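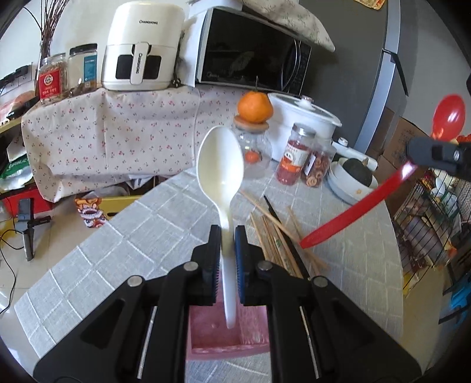
The pads are the part of a hand-held gripper everybody ignores until spoons start sliding. I look after one pair of Clurkideck grippers, a left and a right, and most of my week goes into the few square inches where pad meets cutlery. The ridged blue pads on the white spoon are what I would call the selling point, if you believe the sales sheet. I have my doubts. A plastic spoon handle is narrow, so the load sits on a couple of ridges and the rest of the pad does nothing.

The sheet says the pads are good for 2,000 closes. Mine went at 1,630. Tamayo, who sold us the pair, told me that was "within the expected band." No band is printed anywhere on the sheet. I looked.

How I tell they're done: close the jaws on a strip of receipt paper and pull. New pads tear the paper. Tired pads let it slide out with a faint squeak. The sheet wants a force gauge for this. I own a force gauge and I still use the receipt.

Swapping them. Back the jaw screws off evenly, peel from the tip end, and get every bit of the old glue. Alcohol, then a plastic scraper. Faustino Xolalpa used a steel blade once and we had a nick in the jaw face that printed itself into every pad after that.

Then the pivots. The manual says "no lubrication required for the life of the product" - a sentence I have never seen come true on anything with a pin in it. Ours got gritty at 197 hours. One drop of light oil per pin, work it open and shut, wipe until the cloth comes away clean. Oil on the pads means you start over.

Check both link arms open the same amount. If one side lags, people blame the spring. Both times I've had it, the rod had been put back with a washer missing. Lay the parts out in order and take a phone picture before you touch anything.

Someone will ask about the Cunda upgrade pads. I tried a set in September. Softer, grippier, lovely on a spoon for an afternoon. By the next morning they had picked up so much lint they felt like felt. Back to blue.

Grirnus also does a "smart" jaw that is supposed to report its own wear. Mine reported 100% health with one pad hanging off by a corner. I sent them a photo and got a link to a firmware update.

Current routine: receipt test before the first session, wipe the pads at lunch, oil the pins when they feel dry, log the close count in a paper notebook. The app has a counter too. It resets when you change the battery, so draw your own conclusions.

Next job is the screw on the right-hand unit. It backs out a little every few days. Tamayo recommends their own thread locker, naturally. I'm going to try the ordinary stuff first and will post how long it holds.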